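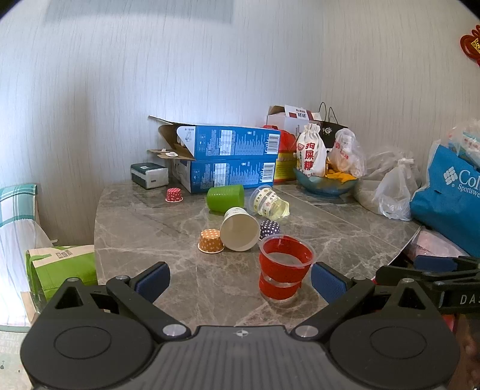 Cups, baking cups and cartons on the marble tabletop, with a blue glass bowl of snacks toward the back.

Table Clearing and Sorting: Picture Gallery

Published 21 Feb 2020 by the Household Practice Section, Rullgate Center for Home Studies

This gallery accompanies the Center's unit on clearing a shared table after refreshments. The unit is open to all enrolled members and is taught in groups of up to 16. It deals with the ordinary mixture found on a table at the end of a gathering: drinking cups, baking cups, packaging, bags and food that is still to be put away. The pictures may be viewed on their own or together with the printed unit notes, which are available at the front desk.

Members are reminded that the first step is to look over the whole table before anything is moved. A cup lying on its side may still hold liquid, as the clear plastic one does in the opening picture, and should be lifted upright and emptied before it is placed with the others. Paper cups and plastic cups are kept apart from the beginning. Baking cups are gathered by size and nested, with the patterned side outward, and set to one side until the drinking cups have been dealt with.

Snacks in open bowls are covered or returned to a closed container. Shopping bags and gift bags are checked for contents, folded along their original creases and stored flat. Cartons are closed before they are stacked - an open flap takes up room on the shelf and is easily torn.

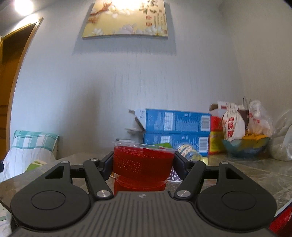
A round red container with a clear rim, and two bright blue cardboard boxes stacked behind it.

Containers with clear rims or lids are handled by the sides and put down on a level part of the table. Boxes of the same kind are stored together, with the printed end facing the front of the shelf. The storage room has 14 shelves for this purpose, and each is labeled with the name of the group that uses it. The Dinomari and Prutberg groups share the lower shelves until April, when the new cabinets will be fitted.

The unit lasts 80 minutes, of which 40 are set aside for practical work at the table. Members should wear closed shoes and bring a clean cloth. Aprons are provided.

The unit notes were prepared by Ekow Amissah, Household Practice Section. Requests for additional copies, or for permission to reproduce the pictures, should be made in writing to the section office. Please give the title of the gallery and the name of your group.

Related pages: Folding and Storing Paper Bags - Care of Stone Tabletops - Shelf Labels and Group Storage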